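图集:家务与理货,机器做到哪一步(装箱与收纳篇)

首页 > 图集 > 家务与理货
更新:2021年4月27日
文字:Nusrat Fakir

本页是“家务与理货”图集的装箱与收纳篇,连同几类相邻工作的条目说明。每条写明任务怎么定义,目前的设备做到什么程度,卡在哪里。读者多数做末端执行器或集成,夹爪、吸盘、标定这些词不再解释。图片点开可看大图,条目文字可单独转载,请注明出处。

评级沿用上一篇的三档。“可交付”指换班人员不看着也能跑完一班;“可演示”指在布置过的台面上能连续完成,换一批物品要重新调;“未到”指单次能成,连续做不下去。评级只对任务,不对厂家。同一家的设备在不同条目里可能落在不同档位,请不要拿一条的结果去推另一条。

记录方法

本轮一共记录抓放动作589次,分布在下列各条目里。一次动作从末端离开待机位开始计,到物品脱离末端并保持静止为止。中途人工扶正、重新摆放、按急停的,一律记为失败,单独注明原因。物品放下以后自己倒了的,也记为失败,原因栏写“放置后失稳”,与夹取失败分开统计。

每类物品的动作次数不足100的,只写观察,不给成功率。有读者来信希望把小样本也列出来,我仍然不列。软包装的成功率对批次非常敏感,同一个货号,换一箱,充气量不同,结果可以差出一档。样本小的时候列出百分比,读的人会当真。

光照不作统一。店铺和住家的光照本来就不统一,靠窗的台面上午下午差别很大,深度相机在高光石材和透明塑料上的空洞也会跟着变。原因栏里凡写“深度缺失”的,都保留了当时的原始点云,需要对照的可以来信索取。

末端执行器分两类记:平行或摆动两指,以及单吸盘。多指手本轮没有收录,能借到的样机都不允许长时间运行。

条目一 货架补货(硬质方盒)

评级:可交付

方盒是目前最成熟的物品。Hornico的补货单元在便利店规格的层板上跑通了牙膏盒、药盒和盒装茶,主要依靠吸盘,侧面遮挡时换两指。失败集中在层板前沿的价签条:吸盘下行时剐到价签条,力控触发停机。把路径起点抬高以后问题消失,代价是节拍变长。

仍然要人做的是拆外箱。外箱的胶带位置不固定,刀片深度一大就会伤到内盒,深度一小又割不透。Hornico的做法是由人拆好再送进单元,说明书里写得很清楚,销售材料里写得不清楚。评估这类设备时,请把拆箱的人工时间算进去。

另一个容易漏算的是空箱处理。拆开的外箱要压平、捆扎、运走,这一段目前全由店员完成,耗时与上架本身相当的情况并不少见。

条目二 货架补货(瓶装与罐装)

评级:可交付,限直立

直立的瓶罐没有大问题。倒伏的瓶子会滚,两指合拢前物品已经移动,视觉给出的位姿就失效了。Enau加了一道轻推,把瓶子推到挡板上再夹,效果稳定,但要求层板有挡板。老式货架多数没有。

透明瓶仍然要贴标识面才能可靠定位。瓶身标签朝后时,点云里往往只剩瓶盖和一圈瓶底,抓取点会被算到瓶盖上。拧得不紧的瓶盖受力后转动,瓶身随之下坠,这种失败在原因栏里写作“盖部抓取”。

条目三 叠毛巾与叠衣

评级:毛巾可演示,衣物未到

毛巾是矩形,角点检测加两次对折,单臂也能完成。难点在第一步,也就是从一团布里找到能把它展开的抓点。展开之后的步骤基本是开环的。

衣物的情况没有变化。T恤在平铺状态下可以叠,从洗衣篮里拿出来的T恤不行。各家演示视频大多从平铺状态开始,看的时候请留意起始帧。袜子配对没有收录,我认为那是一个识别问题加一个布料问题,两个都没有解决。

带扣的衬衫、带拉链的外套均未测试。Khan工作室给过一段内部录像,起始状态和评判标准与本页不一致,没有并入统计。

条目四 餐具入机

评级:可演示

盘子和碗可以装进固定型号的洗碗机篮架。换一款篮架,要重新示教每个插槽。刀叉的失败率明显高于盘碗,扁平金属件贴在台面上时,指尖插不到下面去,加软垫台面以后有改善。

残渣没有纳入任务。剩饭、骨头、纸巾都由人先清掉。若把这一步算进来,评级要降为“未到”。

这里补充一条来信问到的细节:玻璃杯的夹持力我们设得偏低,宁可滑落在软垫上,也不夹碎。因此杯类的成功率不能与盘碗直接比较。

条目五 擦台面

评级:空台面可交付,有物台面未到

空台面的擦拭是轨迹覆盖问题,早已有成品。真实的厨房台面上放着调料瓶、砧板和没收的快递,擦之前要先挪开,擦完要放回。挪开和放回本身就是抓放任务,于是又回到条目一到条目四的全部限制。

Draner把“挪开”简化成“整体推到一侧”。对瓶罐可行,对敞口容器不可行,里面有液体时更不可行。推的方向由台面空余面积决定,推完以后物品之间挤在一起,后续再抓取时指间净空不足,所以这套办法适合只擦一次就结束的场合。

条目六 拣散件(软包装)

评级:可演示,限单层平铺

软包装是理货和家务共有的难点,收纳零食柜、拼单打包、礼盒配装、超市拣货,最后都落到它上面。问题可以分成3项。

其一,抓取点。充气袋的刚度来自内压,夹中部时袋体向两侧鼓出,指垫接触面积先增后减;夹封边时力臂长,袋体会绕封边摆动,放置姿态不可控。目前较稳的做法是夹在中部偏上,合拢速度放慢,允许袋体先变形再加力。

其二,分离。包装堆在一起时,封边的锯齿会互相勾住,提起一个会带起另一个。称重可以发现带起了多余的物品,但发现之后怎么办,各家做法不同。Enau的做法是放回原处重抓,Draner的做法是在空中抖动。抖动对薄脆类食品不友好,本轮没有对内容物破损做统计,这是一个缺口。

其三,识别。包装正面朝下时,能用的只有条码和配料表。条码区反光、起皱,读码率远低于传送带场景。用外观模型匹配反面,需要为每个货号单独采集,小店的货号更换速度让这项工作很难跟上。

吸盘在软包装上的表现两极分化。表面平整、膜厚的包装一吸就稳,表面起皱的漏气严重,而起皱与否在吸上去之前不容易判断。单次取放我们给吸盘的负压建立时间上限设为300毫秒,超时即判失败。放宽上限可以救回一部分,但在袋体上会留下吸痕,店方不接受。

空包装也要提一句。家用场景里,零食堆中混有拆过的空袋是常态。空袋的外观特征与满袋基本一致,视觉会给出同样高的置信度,夹起来才知道没有重量。任务定义里如果没有“丢弃”这一类,设备会把空袋照样放进盒里。

条目七 装盒与配装

评级:未到

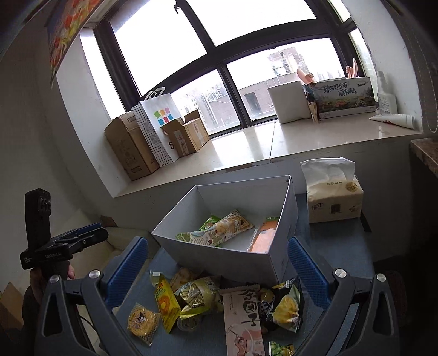 装盒比拣散件多出一个约束,物品不光要离开台面,还要落进一个有边的空间,并且给后面的物品留出位置。单件放入敞口盒,两指末端已经没有困难。困难从盒内有了东西开始:先放的姿态决定剩余空间,软包装又不会老老实实保持放下时的姿态。蓝色台面中央那只白色无盖纸盒就是典型的中间状态,一件浅绿与白相间的零食斜躺在左侧,一件带透明窗的橙色包装靠右壁立着。再往里放,规划器要判断是先把斜的扶正,还是顺着它的斜度往上叠。盒外待处理的物品形态差别也大:圆形带透明膜的黄色糕点、黄色饮料盒、印着“团子”的高身白色包装、深色袋装零食,还有揉皱的黄绿色铝箔包装。硬的饮料盒可以沿盒壁下插,袋装的沿盒壁下插就会卷边,两者不宜共用一套放置策略。

两指蓝色纹理指垫,敞口盒,混合软硬包装。手柄由手握持,夹具侧面另装双镜头设备。

关于指垫。带纹理的指垫在光面膜上摩擦系数高,在铝箔上优势缩小。纹理深的指垫放置时脱离较慢,物品有被带出盒口的倾向,松开后停顿一下再上行可以减轻。停顿时间各家不公开,需要自己试。

关于盒壁。白卡纸盒的壁薄,指背碰到盒壁时盒子整体移位,后续的位姿全部要重算。工装固定能解决这个问题,住家里没有工装。目前可行的折中是每放一件重新定位一次盒口,速度慢,但能收敛。Khan的样机用一只辅助臂按住盒沿,成本上去了,占地也上去了。

关于敞口指宽。物品之间挤得紧时,两指张开后的外侧宽度大于可用间隙,只能从上方夹封边,回到条目六说的摆动问题。改窄指可以插进去,但窄指夹大件糕点会留下压痕。快换指的机构有现成产品,换指时间计入节拍以后,小批量配装就不划算了。

关于顺序。人配装时先放硬的、大的,再用软的填缝,这套规则写成程序并不难。难的是判断“软”。饮料盒看起来是硬盒,喝空以后是软的;真空袋看起来是软袋,捏起来是硬的。单靠外观分类,本轮在这两类上都出过错。用一次轻捏来测刚度是合理的办法,代价是每件多一个动作。

条目八 窗台与杂物台整理

评级:未到

装盒的台面背后往往是另一类工作。住家和小办公室的窗台常年兼作堆物处,以条目七图中的白色石面窗台为例,沿窗并排放着纸箱、黑色波点白纸袋、翻着盖的纸箱、白色方盒,再往右是印有“臻品野生菌”和“顺丰鲜达”字样的礼盒,尽头是带标签的白色塑料瓶和一支平放的白色软管。要求机器“收拾一下”,首先得回答每一件归哪里。

纸袋的提手是可靠的抓取特征,前提是袋里的重量在提手能承受的范围内,视觉给不出这个信息。敞口纸箱带着翻起的盖片,抓盖片会撕,抓箱壁要先把盖片让开。光面石材对结构光不友好,窗户背光又压低了物品正面的对比度,两个因素叠加时,点云里常常只剩轮廓。遮光帘能解决一半,多数人不愿意为了机器拉窗帘。

软管平放时高度低,两指从上方夹取,指尖容易先触台面。对策与条目四的刀叉相同,只是石面窗台上不可能铺软垫。

归位规则仍由人给出。我们试过用标签指定去处,标签本身要贴、要撕、要更新,工作量没有减少,只是换了形式。

条目九 封盒与贴单

评级:封盒可交付(限专机),贴单可演示

专用封箱机早已普及,不属于本图集讨论的范围,列在这里是为了提醒:配装完成以后,不要用通用机械臂去做封箱机的事。通用臂封胶带,切断和压尾都不如专机,没有理由。

礼盒类的天地盖可以由两指完成,要求盒内物品不高出盒沿。条目七中立放的包装若高出盒沿,合盖之前要放倒,这一步本轮没有稳定的方法。

贴单的主要失败是面单卷曲。热敏纸刚出机时弧度最大,等一会儿再贴成功率会提高,节拍随之变长。

读者来信摘录

有来信问,既然两指末端在软包装上有这么多限制,为什么图集里仍以两指为主。两指的失败原因容易归类,改一个参数能看到一个结果。吸盘也如此。多指手的失败原因目前归不了类,记录的价值不大。等有能长时间运行的样机再说。

有来信问手持夹具上做通的动作能否直接算作机器已经做通。不能。手持时,人的腕部和手臂补偿了大量误差,换成机械臂以后,可达空间、关节限位和碰撞约束都会出现。本页的589次动作全部由机械臂完成,手持操作不计入。

有来信要求给出家庭用户的购买建议。本图集不给购买建议。能说的只有:如果台面上主要是直立的瓶罐和方盒,现有设备已经可用;如果主要是袋装食品和衣物,目前由人来做更快。

有来信指出上一篇把Enau的推挡板动作写成了Draner的。已更正,原文保留删改记录。

更正与待办

条目四的杯类数据缺少空杯与半满杯的区分,下一轮补测。

条目六缺内容物破损统计。计划在放置后开袋检查,薄脆类与糕点类分开记。

条目七的盒口重定位目前只在白色和牛皮纸色盒上试过,印花盒的边缘检测效果未知。

条目八的背光条件需要定量,准备加一只照度计。

下一篇预计5月更新,内容是冰箱与冷柜取放,主要处理结霜表面、门体遮挡和抽屉。手里有冷柜取放样机并愿意开放记录的单位,请写明末端类型、额定负载和能否连续运行一整班。

图集目录:理货篇|布料篇|厨房篇|装箱与收纳篇(本页)|勘误表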